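Two evenings with the tool offset

I promised in my last post that I would write how I set up the cell again after the hard disk died, and several of you asked for the details. So this is mostly about the tool offset, which took me two evenings and should have taken one.

For new readers: the cell, which I call Kukura, exists only in simulation for the moment. It is one white arm with a black gripper beside a long narrow table. The real one will stand in the workshop at Trestholm when the electricity there is ready, and I want to arrive with a program that I already trust. My wife says that I look after a machine which does not exist. She is right, but it still needs maintenance like any other.

The backup had the joint limits, the table and most of the objects. It did not have the tool file. I had made that file by hand long ago and saved it in a folder which was not included in the backup, and of this I am still a little ashamed. Without the tool file the arm believes that it ends at the flange, so every position you teach is wrong by the length of the gripper. I typed the values again from my paper notebook. There I had written the length in one place and the angle in another, four pages later, and between them I had changed the finger tips.

The first evening went like this. I sent the arm to pose 30, which is a simple approach from above, and the fingers stopped too high. I corrected the length. Then they stopped at the good height but too far to the side, and I began to correct the side also, which was a mistake. When two numbers are wrong together you can fix one with the other, and it looks fine in one pose and terrible in the next. I closed the computer at midnight with a worse file than I had at dinner.

On Tuesday I wrote to Rosalía Barroso, who looks after three cells at Manzano and answers my questions with great patience. Her advice was to stop touching the numbers by hand. Put a thin object with clear marks on it, approach the same end from several directions, and let the software calculate the tool from the joint values. "And do it where you really work, near the edge, not in the comfortable middle," she wrote.

I chose the green stick with the dark bands, because the bands make it easy to judge if the fingers have moved along it. I put it at the side of the table nearest to the arm and left the other objects where they were, the big axe too.
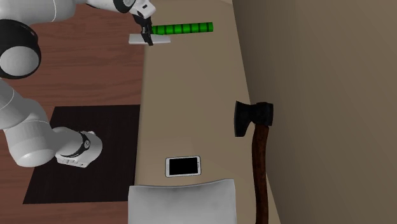
The gripper at the end of the green stick. The phone and the axe stay on the table.

I recorded four approaches. The software gave me a residual error that I did not like, so I looked at the log, line by line, and at line 2954 I found the reason. The third approach had been saved while the arm was still settling. In a simulator one forgets that the arm also needs its time. I added a short wait before each recording, set to 966 milliseconds (I do not remember why I once liked this number, but it is in all my old programs), and repeated the four approaches. This time the result was good, and pose 30 was correct without any other change.

Then I did what I should have done last year:

The tool file now lives in the same folder as the cell.
The length and the angle are on one page of the notebook, with the name of the finger tips next to them.
The backup script checks that the tool file exists and complains loudly if it does not.

One thing remains open. The tool called Fludier, a small scraper that I want to use later in place of the gripper, has its own offset, and I have no notes for it at all - only the drawing. I will try the same method, but the scraper has a wide edge and no clear point, so I must first decide what I will call its tip. If somebody has done this with a wide tool, please write to me in the comments. I read all of them, even when I answer slowly.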